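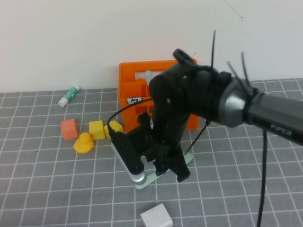 Re: [felness-users] Shared passwords and the new sign-in rules

Date: 28 September 2019
To: felness-users

Hello everyone,

I've been meaning to answer this for a while and kept putting it off until I had a quiet evening, so please forgive me if some of you have moved on. I'll quote the part I'm replying to, so you don't have to dig back through the thread.

> We are a small office and everybody here uses the same login for
> Felness. It has worked fine for years. Now the new release wants
> each person to have their own account and a code from their phone
> on top of it. Half of my people don't want a work thing on their
> own phones and I can't say I blame them. Is there a way to turn
> the whole business off and go back to how it was? I don't see
> what anyone would want with our invoices anyway.

First of all, you have my full sympathy. We went through the same thing in April, and there was a good deal of grumbling in our office too, quite a lot of it from me. I had the old password on a sticky note under my keyboard (I know, I know) and I was rather fond of it.

To your question: yes, you can switch it off for now. If you are on the Rorgate hosted version, the setting is under Company, then Access, and you need to be the owner of the account to see it. If you run Felness on your own machine, it sits in the same place but the label is a little different, something like "require second step." After you change it, everyone gets signed out and has to sign in again, so do it at lunch or after closing.

But I would ask you to think it over before you do, and let me tell you why I came around.

Last winter somebody got into our shared mailbox. We never did find out how, though my guess is that one of us had used the same password on a shopping site that got broken into. Whoever it was didn't wreck anything. They sat and read. Then they wrote to two of our customers, very politely, in the same tone we use and with our own invoice numbers in the subject line, and said our bank details had changed. One of the customers called us to check, bless them. The other paid, and that was 3000 dollars gone, which is a lot of money for a shop our size. The bank was kind about it but couldn't get it back. So when you say you don't see what anyone would want with your invoices, that is what they want with them.

The part that still bothers me is that we couldn't tell which of us had been signed in when, as we were all the same person as far as the program was concerned. We spent more than 30 hours going back through the records, and I don't think we learned a thing from it except that I click on my own sent mail far too often.

Now, about the phones. I think your people have a fair point, and you don't have to fight them on it. We bought a handful of Ferri keys, the little ones that go on a key ring and plug into the side of the computer. You touch it when the program asks and you're in. They work with Felness and with our mail, and the ones who didn't want anything on their phones took to them right away. Do buy a spare for each person and keep the spares locked up somewhere, and register both of them on the same day. I lost mine inside a coat lining and would have been stuck without the other one.

If you'd like to stay with codes but keep them off the phones, Sonen has a desktop program that shows them on the computer screen. I used it for a few weeks. It's all right, a bit slow to open in the mornings, and I'd say it is better than nothing but not as good as a key, seeing that the codes live on the same machine as everything else.

One more thing while I'm rambling. When you make the separate accounts, don't give everyone owner rights just to save time. I did that, and then spent an afternoon taking them away again. The "bookkeeping" role covers nearly everything a normal day needs. The only thing we found missing was reprinting a closed month, and you can add that with the checkbox at the bottom of the role page - it's easy to overlook, you have to scroll.

If you get stuck on the Access page, write back to the list and tell us which version you have. And if someone knows whether the printed recovery codes expire, I'd love to hear it. I have mine in an envelope in the safe and can't find a word about it in the manual.

Warm wishes to all, and good luck with the grumblers!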